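Chapter 5
Shared Records and the Supply Chain

15 min read
Last updated 1/25/19

A pallet of canned fruit may change hands many times before it reaches a store shelf. The grower, the packer, the freight company, the port, and the retailer each keep their own record of it. When those records disagree, someone has to make phone calls, pull paper files, and decide which version to trust. This chapter looks at what happens when the companies in a chain write to one record that all of them can read.

We follow a single case through the chapter. Tirkdale is a packing firm that ships to a retailer called Odell. Nava carries the goods between them. In February the three firms began a trial of a shared ledger run on software named Corkura. The trial covered 816 shipments.

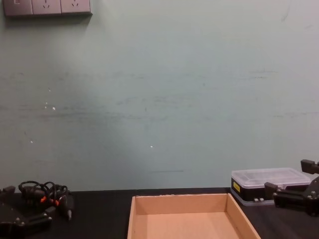 5.1 What Goes on the Ledger

A ledger entry in the Tirkdale trial is short. It holds a shipment number, the time of a handoff, the firm giving up the goods, and the firm taking them. Photographs, invoices, and customs forms are stored elsewhere. The ledger keeps only a hash of each one — a short string of characters computed from the file. If the file is changed later, its hash will no longer match the one on record.

Note what the hash does not do. It can show that a form has been altered after it was entered. It cannot show that the form was right to begin with. A clerk who types the wrong weight will produce a permanent record of the wrong weight. Corrections are made by adding a second entry that refers to the first, and both stay in view.

5.2 Who May Write

Public blockchains let anyone add a transaction. Most business ledgers are permissioned, meaning that the members decide who may join and what each may do. In our case Tirkdale, Nava, and Odell could all write entries, and an entry became final when 2 of the three had signed it.

This arrangement is faster than a public chain and uses far less computing power. It also depends on the members staying independent of one another. If one firm bought another, the signing rule would mean very little.
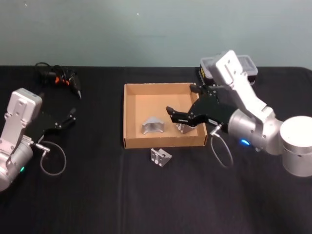

Nava objected at the planning stage that a shared database with good access controls would do the same job at lower cost. The point is a serious one, and we return to it in Section 5.4. For now, keep a simple test in mind as you read: would the members accept a database run by just one of them? If the answer is yes, a ledger may add little besides expense.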